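2019-04-28

Purples on the Landinora printer, continued.

Picked up where Valter left off in February. The old profile was built on the previous batch of matte stock, and the current rolls are a bit yellower. Grays are passable. Purples go toward brown as soon as they get at all saturated, and the slate blues lose their difference from each other.

Cleaned the heads and ran the nozzle check before anything else. Magenta had 2 gaps, gone after the second cleaning. Left the chart to dry overnight in the flat drawer and read it this morning. Ayana read the same chart separately and we agree well enough, except in the dark row at the bottom, where her readings come out lower. I was leaning on the instrument, I think. Reread that row with a light hand and got her numbers.

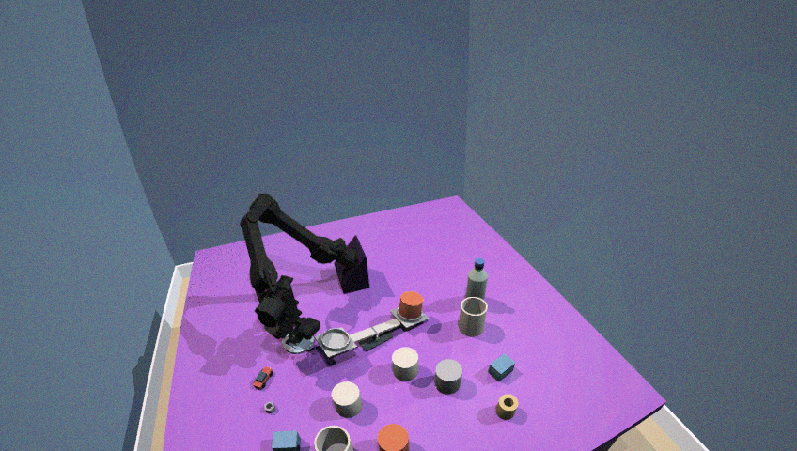

Render with bright purple tabletop and blue-gray walls.

New profile is saved on the shop computer under Gruvura matte, old one kept next to it. Prints with the new one are clearly better in the purples under the booth lamp. By the window they still go warm. Nuno says the paper has more brightener than the last lot and that we should stop judging by the window altogether. I would still like to look at both, customers hang things near windows.

Ink limit: tried 3 settings. The highest one cockled the paper along the leading edge, so it is out. The middle one dries nearly as fast as the lowest and holds the dark blues apart. Using the middle one for now.

Penside job can go ahead on the new profile. The Rustad posters wait, Radosław wants to see a strip on the satin stock first and we have no satin profile worth using.

To do: order matte rolls, ask for the same lot if they have it. Replace the booth lamp, hours are past the limit on the sticker. Tyra has the key to the paper store until she is back.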